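Fitriani Khoo on hands, pinches and a very long list of failures

I'd been told to bring questions about robot arms, and within a minute of sitting down Fitriani Khoo had set me straight. "The arms are the easy part," she said. "Ask me about the hands!"

So I did. She and Annick Guillot run the hand comparison at Kenar, and for most of the winter they've been putting a two-finger gripper called the Bostico up against a full five-finger hand, the Vikier. Same arms, same kitchen jobs, all of it in simulation to start with.

I asked why anyone would bother with fingers when a plain gripper already does the job (I'll admit I've always had a soft spot for a plain gripper). She laughed. "I was on your side! The Bostico opens, it closes, you go home. But give it a plate lying flat and it's hopeless, and half of what's in a kitchen is plates."

Every hand gets 2,000 tries at the basic set, then another 3,000 with things nudged out of place. Annick looks after the scoring, and she's strict. A slice of sausage that's picked up and then dropped counts as a miss, even if it lands where it was meant to go. "We had a bit of an argument over that one," Fitriani said. "She won."

She turned her monitor around so I could see the food task, with the right hand curled just over the slice on the cutting board and the left one held open, out of the way. "Look at the thumb," she told me. "All my grey hairs come from that thumb."
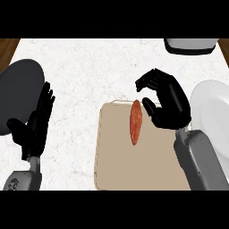 The trouble with thumbs

A gripper has one thing to get right, she explained, and that's how wide it opens. With the hand, you're choosing where the thumb goes, how far each finger curls, and which of them touches first. Get the thumb too low and it hits the board. Too high and you're pinching air.

"I had 242 misses in one batch and I watched every single one," she said. "Annick thought I'd lost it. But you start to see the same mistake over and over – the thumb's early, the fingers are late."

The fix was in the controller. They'd been using one from Bailly that closed all the fingers together, and swapping it for one that waits for the thumb helped more than any change to the hand. She's still a bit cross about how long that took.

And on real hardware? They start in June, with the sausage task first. Annick wants the plates left until last, and Fitriani has already put them second on the schedule.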